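2018년 6월 21일

아침에 집을 나서기 전에 장비 가방부터 확인했다. 그리퍼 두 개, 충전기, 여분 저장 카드, 렌즈 닦는 천, 마스킹 테이프. 어제 케이블을 아무렇게나 말아 넣어서 푸는 데 시간이 좀 걸렸다. 오늘 저녁에는 제대로 감아서 넣었다.

오늘 간 곳은 가정집이다. Cillulen에서 이번 달부터 사무실 촬영을 줄이고 실제 살림집 비중을 올리라고 했다. 사무실 책상에서 모은 기록으로만 학습한 모델이 집에 가면 배경 때문에 헤맨다고 한다. 회의 때 보여 준 결과를 보면 그럴 만했다. 흰 책상 위에서는 컵을 잘 잡는데 무늬 있는 식탁보 위에서는 컵 옆의 무늬 쪽으로 손이 갔다. 그래서 무늬 있는 천, 번들거리는 벽, 물건이 많은 선반이 있는 집은 일부러 고르는 편이다. 오늘 집은 세 가지가 다 있었다.

도착해서 먼저 거실을 한 바퀴 돌았다. 정리는 하지 않았다. 처음 이 일을 시작했을 때는 화면에 이것저것 나오는 게 신경 쓰여서 다 치웠는데, 나중에 그러지 말라는 지침이 내려왔다. 치우는 것은 개인 정보가 적힌 종이, 가족사진, 약 봉투 정도다. 오늘도 이름이 적힌 우편물만 방으로 옮기고 나머지는 그대로 두었다.

작업대는 거실의 낮은 탁자로 정했다. 흰 레이스 식탁보가 덮여 있고 군데군데 바랜 노란 무늬가 있다. 레이스는 꽃무늬와 고리 모양이 도톰하게 올라와 있어서 손가락 패드로 물건 밑을 파고들면 천이 같이 딸려 올라오기 쉽다. 시험 삼아 몇 번 해 보니 역시 딸려 왔다. 천을 걷을지 고민하다가 그대로 하기로 했다. 천이 걸렸을 때 손을 살짝 벌려 놓아주고 다시 잡는 동작도 기록에 들어가는 게 맞다고 생각했다. 사무실에 물어봤더니 그렇게 하되 메모를 남기라고 했다.

## 오전

보정부터 했다. 두 손의 그리퍼를 끝까지 벌렸다가 끝까지 오므리고, 탁자 모서리를 따라 천천히 움직이고, 제자리에서 한 바퀴 돌린다. 왼손 것은 한 번에 됐다. 오른손 것은 위치 추적이 자꾸 튀었다. 벽이 광이 나는 밝은 대리석 판이라 천장 조명이 그대로 비친다. 손을 움직이면 비친 빛도 같이 움직이니까 추적이 그것을 고정된 점으로 잘못 잡는 것 같았다. 원인이 정말 그것인지는 모르겠다. 커튼 쪽 조명 하나를 끄고 다시 하니 통과했다. 조명을 껐다는 것을 메모에 적었다. 나중에 조명을 켠 상태로도 몇 번 찍어 두었다.

오전 과제는 투명통 옮기기였다. 뚜껑과 바닥이 진한 분홍색인 투명한 통이고, 속에 둥근 머리가 달린 불그스름한 것들이 꽉 들어 있다. 과제 문장은 이렇다.

> 투명통을 두 손으로 잡아 상자 옆에서 탁자 오른쪽으로 옮긴 뒤, 제자리로 되돌려 놓는다.

말로 하면 간단한데 해 보면 까다롭다. 투명한 면은 어디를 잡고 있는지 눈으로 가늠하기가 어렵다. 손가락으로 직접 잡으면 아무것도 아닌 일을 패드 두 개로 하려면 양쪽 힘이 비슷해야 하고, 한쪽이 먼저 닿으면 통이 돌아간다. 처음 몇 번은 통이 돌아가서 앞면이 비스듬해졌다. 그 상태로 들어 올리면 안에 든 것이 한쪽으로 쏠려서 더 기운다.

방법을 바꿔서 먼저 왼손을 통 옆면에 대고 가만히 있다가 오른손을 천천히 붙였다. 이렇게 하니 돌아가는 일이 줄었다. 대신 한 번 하는 데 걸리는 시간이 길어졌다. 지침에는 너무 느린 동작도 문제라고 되어 있다. 모델이 멈춰 있는 구간을 많이 보면 실제로 움직일 때도 중간에 멈춰 서 버린다고 한다. 그래서 왼손을 대고 기다리는 시간을 줄이는 쪽으로 연습했다. 연습한 것은 따로 표시해서 본 기록에 섞이지 않게 했다.

과제마다 목표는 50회다. 오전에 목표를 채웠다. 중간에 뚜껑을 잡아서 들어 올린 기록이 있었는데, 과제 문장에는 어디를 잡으라는 말이 없어서 성공으로 칠지 애매했다. 통은 오른쪽으로 갔고 되돌아왔다. 그래도 뚜껑이 빠지면 쏟아지는 방법이라서 나는 실패 쪽에 넣고 이유를 적었다. 검수하는 쪽에서 뒤집을 수도 있다.

점심은 근처에서 김밥을 사 와서 현관 앞 계단에서 먹었다. 손목이 조금 뻐근했다. 그리퍼는 들어 보면 가벼운데 같은 높이로 오래 들고 있으면 엄지 아래쪽이 먼저 아프다. Sarıgül 아파트에서 찍을 때는 탁자가 높아서 어깨가 아팠고, 오늘은 탁자가 낮아서 허리가 아프다. 방석을 깔고 앉아서 하면 허리는 괜찮은데 카메라 각도가 낮아진다. 결국 의자에 걸터앉아서 숙이고 했다.

## 오후

오후에는 종이 상자 과제를 했다. 뚜껑이 열린 주황빛 갈색 상자를 탁자 왼쪽에 놓고, 안에 물건 몇 가지를 넣어 두고 꺼내는 것이다. 포장된 것, 구겨진 반투명 비닐 같은 것, 갈색 인형 같은 것, 흰 것. 크기도 다르고 눌리는 정도도 다르다. 순서는 매번 바꾸라고 되어 있다. 같은 순서로만 꺼내면 모델이 물건을 보지 않고 순서를 외운다.

갈색 봉제는 쉬웠다. 다른 것보다 위로 올라와 있고, 아무 데나 집어도 따라 올라온다. 집는 위치를 일부러 바꿔 가며 했다. 윗부분을 집기도 하고 가운데를 집기도 했다. 쉬운 물건일수록 습관대로 같은 곳을 집게 되는데, 그러면 기록이 전부 비슷해진다.

비닐은 어려웠다. 구겨진 모양이 한 번 집을 때마다 달라지고, 패드 사이에 얇게 물리면 잡았는지 아닌지 화면으로는 알 수가 없다. 들어 올렸는데 그대로 상자에 남아 있는 경우가 여러 번 있었다. 그럴 때는 다시 내려가서 잡는 것까지 한 기록으로 이어서 찍었다. 예전에는 한 번에 못 잡으면 바로 끊고 처음부터 다시 했다. 지금은 다시 시도해서 성공한 기록을 오히려 더 달라고 한다. 다만 같은 기록 안에서 다시 시도하는 것은 3회까지다. 그 이상이면 실패로 넘긴다.

흰 물건은 상자 오른쪽 벽에 붙어 있고 봉제에 반쯤 가려져 있어서 봉제를 먼저 치우지 않으면 잡기가 힘들었다. 순서를 섞으라는 지침과 부딪힌다. 흰 물건부터 꺼내라는 순서가 나오면 왼손으로 봉제를 밀어 놓고 오른손으로 흰 물건을 꺼냈다. 두 손이 좁은 상자 안에서 서로 부딪혔다. 부딪힌 기록은 버렸다. 손끼리 부딪히는 것은 로봇으로 옮겼을 때 위험하니까 이것은 애매할 것이 없다.

꺼낸 것은 탁자 오른쪽에 놓는다. 놓는 자리도 조금씩 바꿨다. 식탁보의 노란 무늬 위에 놓기도 하고 무늬가 없는 데 놓기도 했다. 노란 무늬가 물건처럼 보이는지 확인해 보고 싶다는 말이 있었다. 그래서 무늬 위에 놓은 기록에는 꼬리표를 달았다. 내가 보기에는 색이 많이 바래서 헷갈릴 정도는 아닌 것 같은데, 카메라에는 또 다르게 보일 수도 있다.

중간에 한 번 쉬면서 찍은 것을 돌려 보았다. 손이 아래쪽을 거의 다 차지하고 그 너머로 탁자와 텔레비전이 보인다. 텔레비전은 꺼 두었다. 켜 두면 화면 속 움직임이 같이 찍혀서 나중에 다 가려야 한다. 선반 위에는 꽃병과 과자 봉지, 곰 인형, 공유기 같은 것이 그대로 있다. 이 정도면 배경이 복잡한 집으로 분류될 것이다. 분류 기준표에는 단순, 보통, 복잡만 있어서 복잡으로 적었다.

돌려 보다가 시작 자세가 너무 똑같다는 것을 알았다. 매번 두 손이 거의 같은 높이, 같은 간격에서 출발한다. 편하니까 그렇게 된다. 이후로는 시작할 때마다 손을 다른 곳에 두었다. 한 손만 높게, 두 손 다 멀리, 한 손은 이미 상자 가까이. 시작 자세를 바꾸니 상자로 들어가는 길이 달라지고, 상자 모서리를 스치는 일이 생겼다. 스친 정도는 그대로 두고 상자가 밀린 것은 실패로 했다.

상자는 시간이 갈수록 조금씩 밀렸다. 처음에는 테이프로 표시한 자리에 되돌려 놓다가, 테이프가 식탁보에 잘 붙지 않아서 그만두었다. 어차피 위치가 조금씩 달라지는 것은 나쁘지 않다. 대신 투명통과의 간격을 보면서 둘이 너무 멀어지지 않게만 했다.

## 업로드와 검수

저녁에 사무실로 돌아와 Tuvo에 올렸다. 올리는 동안 기록마다 과제 문장을 붙이고 성공과 실패를 나눈다. 이번 주부터는 실패에 이유를 골라 넣어야 한다. 목록에 있는 것은 놓침, 밀림, 충돌, 시간 초과, 추적 끊김이다. 오늘 가장 자주 겪은 것은 천이 딸려 올라온 것인데 목록에 없다. 기타로 넣고 직접 썼다. 비슷한 말을 여러 번 쓰다 보니 표현이 제각각이 됐다. 어떤 것은 '천 걸림'이고 어떤 것은 '식탁보 딸려 옴'이다. 나중에 검색이 안 될 것 같아서 전부 '천 걸림'으로 고쳤다. 목록에 항목을 추가해 달라고 요청도 보냈다.

추적이 끊긴 기록은 8개였다. 모두 오른손 쪽이고, 벽에 빛이 크게 비치는 방향으로 손을 들었을 때 생겼다. 조명을 끈 뒤의 기록에도 섞여 있어서 조명 하나 때문만은 아닌 것 같다. 벽이 번쩍이는 집에서는 보정을 한 번 더 하는 것이 좋겠다고 메모에 썼다.

이번 묶음은 지난 집들 것까지 합쳐서 816개가 됐다. 원본은 Mollgate 서버로 넘어가는 중이고, 넘어간 것이 확인될 때까지 저장 카드는 지우지 않는다. 예전에 확인하지 않고 지웠다가 하루치를 다시 찍은 적이 있다. 그때는 같은 집에 다시 가서 같은 물건을 부탁해야 했는데, 물건 중에 이미 버린 것이 있어서 결국 과제 하나를 통째로 뺐다.

검수는 내가 찍은 것을 내가 보지 않는 것이 원칙이다. 그래서 남이 찍은 부엌 기록을 대신 봤다. 서랍을 열고 숟가락을 넣는 과제였다. 서랍이 끝까지 닫히지 않은 것을 성공으로 표시한 기록이 꽤 있었다. 과제 문장이 '서랍을 닫는다'로 끝나니까 나는 전부 실패로 돌렸다. 찍은 사람 입장에서는 억울할 수도 있겠다. 손을 떼면서 서랍이 반동으로 조금 열린 것이라 본인은 못 봤을 것이다. 기록 끝에서 손을 치우고 잠깐 더 찍으면 알 수 있다. 나도 오늘 투명통 과제에서 손을 떼자마자 끊은 것이 많다. 통이야 저절로 움직이지 않겠지만 습관은 고쳐야 한다.

실패로 돌린 기록도 지우지는 않는다. 어디까지가 성공인지 가르는 모델을 따로 학습시키는 데 쓴다고 했다. 거의 다 됐는데 마지막에 안 된 것이 그쪽에서는 제일 쓸모가 있다고 한다. 그 말을 듣고 나서는 실패를 적을 때 덜 찜찜하다.

8월까지는 이런 식으로 집을 돌 것 같다. 그다음에는 모은 것으로 학습한 모델을 로봇에 올려서 몇 집을 다시 가 본다고 한다. 오늘 집도 후보에 넣어 달라고 적었다. 레이스 천 위에서 어떻게 하는지 보고 싶다.

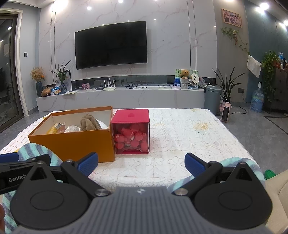 ## 내일 할 것

- 오른손 그리퍼 보정 다시 하기. 사무실 벽 앞에서 한 번, 창가에서 한 번.
- 손을 뗀 뒤 잠깐 더 찍고 끊기.
- 상자에서 꺼낸 것을 다시 넣는 과제. 오늘 못 했다. 넣는 쪽은 과제 문장이 아직 확정되지 않았으니 아침에 먼저 물어볼 것.
- Mollgate 전송 확인하고 나서 저장 카드 비우기.
- 렌즈 닦는 천 새것으로 바꾸기. 쓰던 것은 보풀이 묻는다.
- 손목 보호대 챙기기.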